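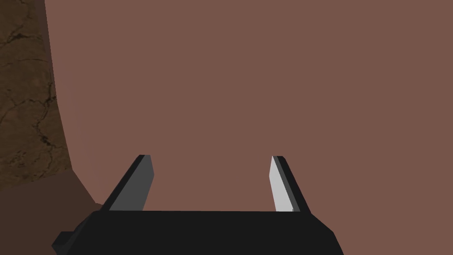
Ristex to Open Repair and Resale Center in Ross This December

ROSS – Ristex, the regional furniture retailer, will open a repair and resale center in Ross in December. The center will take in used household furniture, fix what can be fixed, and sell it at reduced prices under the Trirnillow name.

The building is the former Statance warehouse on the east side of town, next to the rail yard. It has been vacant since Statance moved its distribution business out of the county. Ristex signed a long-term lease in the spring and has since replaced the roof, rewired the ground floor and added a second loading dock.

Residents will be able to drop off tables, chairs, dressers, bookcases and bed frames during opening hours. There is no charge for drop-off. Items do not need to have been bought at a Ristex store. Mattresses, upholstered recliners and anything with water damage or signs of insects will be turned away at the door.

Staff will inspect each piece on arrival and give the owner a choice: store credit, or a repair quote if the owner would like to keep it. Quotes are good for 78 days. Most repairs are expected to be simple ones, such as regluing joints, replacing drawer runners and refinishing scratched tops.

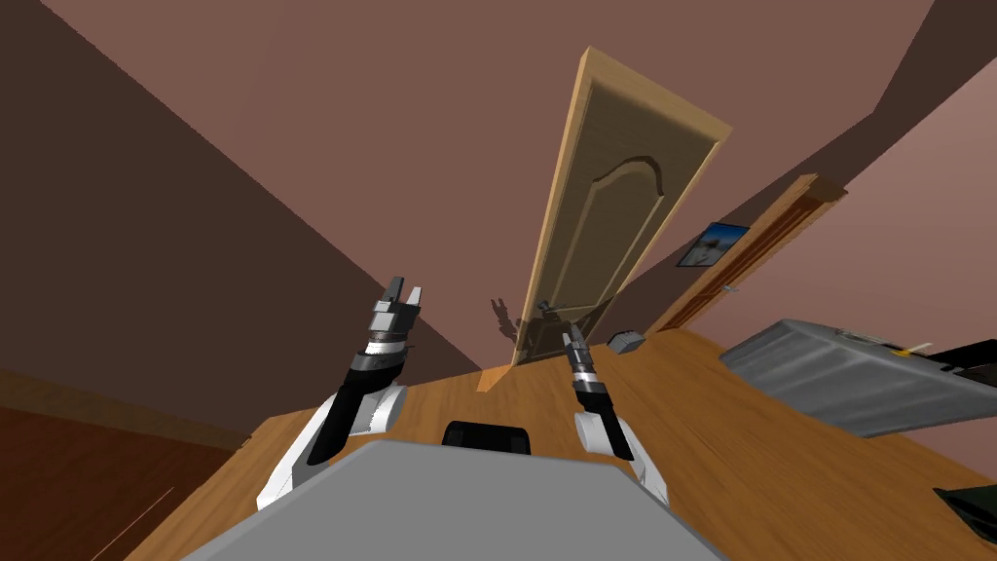 Furniture sold under the Trirnillow name will carry a tag listing the work done and the parts replaced. Each piece comes with a six-month warranty on the repair. Prices will be set by size and condition, and no item will cost more than $327. Delivery within the Ross city limits will be offered for a flat fee, to be announced before opening.

The company ran a trial of the program last winter at its main store, using a corner of the stockroom and two workbenches. Customers brought in more than 200 pieces over the course of the trial, mostly dining chairs and small tables. Ristex said the results showed enough demand for a separate site, and that the stockroom was too small to continue there.

"People have solid furniture at home with one thing wrong with it, and very few places will look at it," the company said in a statement. "We have the tools and the parts, and we would like to do more of this work in Ross."

The center will employ full-time and part-time staff in repair, sales and delivery. Experience in woodworking is preferred for the repair jobs but not required, and new hires will be trained on site. Applications are available at any Ristex store – paper forms only for now, with online applications to follow.

Evening classes in basic furniture care are planned for the new year. Topics will include choosing glue, patching veneer and removing water rings. Class size will be kept small and tools will be provided.

Opening hours will be 9 a.m. to 6 p.m., with drop-off ending one hour before closing. Parking is free in the lot behind the building, and the entrance for drop-off is on the rail yard side.

About Ristex

Ristex sells furniture and home goods through its stores in Ross and neighboring towns. Trirnillow is its line of repaired and resold furniture.

Media contact: Ristex Press Office, Ross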